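## 4. Free demonstrations and paid classes

The programmes collected from the four host towns divide their teaching sessions into two kinds. Free demonstrations run on open ground or under a shared canopy, and visitors come and go as they please. Paid classes take place in a separate tent or hall, have a fixed start time and require a ticket. We kept this division in the coding even where the programme used other words. A "taster" at Grurnmont was coded as a demonstration because no ticket was needed, and a "sit-in" at Skistunska was coded as a class because one was.

The visitor survey produced 614 usable questionnaires. Forms were handed out at the exit gates and collected in a box beside the same gates. Respondents were asked which sessions they had attended, how long they had stayed at each, whether they had paid, and what they had bought afterwards from the stalls. They could also write a comment. Forms with the session page left blank were dropped, even when the rest had been filled in.
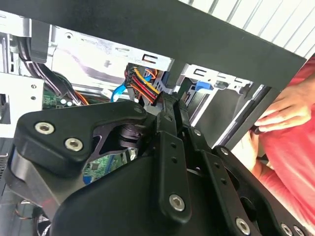
### 4.1 Length of stay

Most people who stopped at a free demonstration did not stay to the end. The comments suggest two main causes. The first is that the start of a demonstration was often missed, so that visitors arrived in the middle and could not follow what was being made. The second is that the person demonstrating could be heard but the work could not be seen. Complaints of the second kind were common at Sorkbridge, where the demonstration tables were set on the same level as the audience and a few rows of standing adults were enough to hide them.

Paid classes had the opposite pattern. Once people had bought a ticket they stayed, and several wrote that the class had finished too soon. The standard class lasted 35 minutes at three of the four festivals. Assunção allowed longer sessions for basket weaving and seed saving, and these were the classes most often described as worth the money. We did not ask about ticket prices directly, and the comments on cost are too few to compare.

Age made less difference than expected. Families with small children left demonstrations early, but they also came back to them later in the day. The questionnaire had no means of recording a second visit to the same table. Our figures for time spent are therefore likely to be too low for this group, and we have not adjusted them.

### 4.2 Sight lines and table layout

Organisers were asked to supply a sketch of each teaching area. The sketches varied a great deal in quality. Sorkbridge sent a surveyed plan with the tent pegs marked, while Skistunska sent a pencil drawing with the tea stall larger than the arena. In all cases it was possible to work out where the table stood and from which sides it could be approached.

Three layouts were in use: the table against a back wall with the audience in front, the table in the middle with the audience on all sides, and the table at the end of an aisle. The first was the most common. It gives the person demonstrating somewhere to hang tools and keeps the public away from boxes and cables, but it limits the front row to the width of the table. The middle layout gives a longer front row and was preferred for gourd carving, rope work and anything else done flat on the table top.

Figure 1. Desktop computer case with the side panel removed, laid flat on a slatted metal work surface.

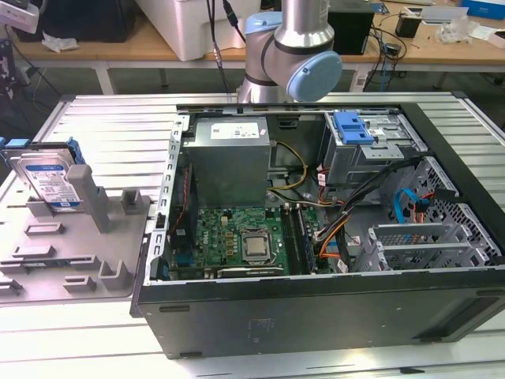 Object height matters as much as table height. A piece of work that stands upright on a table can be seen from further back, but only on the side that faces the viewer. A piece laid flat can be followed from every side by those close enough to look down on it. The case in Figure 1 is of the second type: with the open side facing upward, the power supply, the looped yellow and black wires and the green board below can all be taken in from one standing position. The same holds for a split gourd, a clock movement or a tray of seedlings. For such work a low table suits a seated audience better than a raised stage, from which only the front edge can be seen.

Skistunska was the only festival to raise its demonstrators on a platform. The comments from there praise the sound and the shade but say little about the craft itself. One respondent wrote that she had enjoyed a talk on dyeing "without once seeing the colour". Platforms seem to suit talks and judging, and may be a poor choice for close handwork.

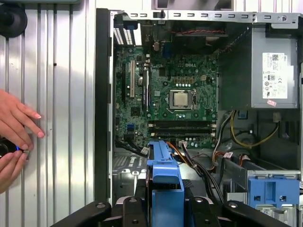
At Assunção the matter was dealt with by limiting numbers. Each demonstration table had a rope around it with places for 12 people, and the same session was repeated through the morning. Visitors who could not get a place were told the next start time. This reduced the total number who saw any one session, but those who did see it stayed longer, and more of them reported buying supplies afterwards. The repeats were tiring for the demonstrators. Ottilie Mayrhofer, who coordinated the Assunção programme, told us that two of them had asked for a longer break at midday, and the timetable was changed the following May.

### 4.3 Purchases after a session

Sales could not be checked against stallholders' records, which were kept in different ways or not kept at all. The results rest on what visitors said they had bought. Those who attended a paid class were more likely to report buying tools or materials. Those who attended only free demonstrations were more likely to buy finished work, often from the person they had just watched.

Distance between the table and the stall also had an effect. At Grurnmont, which expects 2,000 visitors in a dry year, the supply stalls were in a separate field across a lane. Several respondents had meant to buy materials and had forgotten by the time they reached the gate. The festival's own sketch shows an unused strip beside the demonstration canopy that could take a row of small stalls, subject to access for the water cart.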